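Gray streaky carpet in the spare room – keep or pull?
Home Forums > Floors > Carpet and Rugs

quinlan_m
ok so quick one, on my lunch. We've got this gray carpet, light and mid gray in fine streaks. Deciding by August. 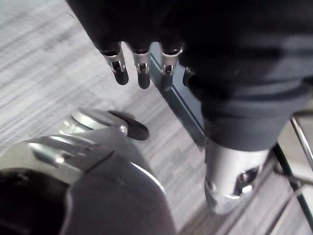 Replies (10)

dkos194
Keep it. Streaky gray hides everything, lint, crumbs, whatever. I had solid charcoal in the last place and vacuumed every single day

tapemeasure_ted
Pull it. Gray carpet makes a room feel like a dentist's. What's under it?

quinlan_m
No idea what's under. House is old so could be boards, could be nothing good. Quote for vinyl plank was 2,912 with removal. Room is 152 sq ft. seemed like a lot??

tapemeasure_ted
That IS a lot. Did they include the subfloor? Some of them pad it for leveling you don't need. Get a second one.

oyewole_floors
I install for a living. Can't say if it's padded without seeing the room. Pull back a corner in the closet, pliers, go slow, look at what you've got. Takes five minutes and then you can argue with the quote.

dkos194
or spend 300 on a good cleaning and a rug and be done. Drita's law, never rip up a floor you dont hate

hallwaycat
Disagree with the rug. Rug on carpet creeps. I had an Elska one under a desk and it walked a foot toward the window every month, gripper pad and all. Ended up giving it to my sister.

dkos194
Mine never moved. Mine's also under a bed tho

quinlan_m
Its going to be a work room, rolling chair, so a rug is probably out anyway. Which way should planks run if I do it? Door is on the short wall.

oyewole_floors
Long way, away from the door. And check your door clearance, planks can come out lower than carpet plus pad so you may get a gap at the bottom.

tapemeasure_ted
Long way yes. For the chair get a hard mat either way. The cheap ones crack in the cold, I've been thru two

hallwaycat
On carpet you want the mat with the little spikes, on plank the flat kind. Dont mix them up, ask me how I know

quinlan_m
Ok update, did the closet corner. Boards! Narrow, kind of orange, old staples all over. Now I don't know – refinish??

dkos194
oh no. now I'm switching sides. Pull it

oyewole_floors
Check another corner on the far side before you get excited. Closets get left alone, the middle is where people patch. Post what you find

quinlan_m
will do, back on tonight after 7. Maxine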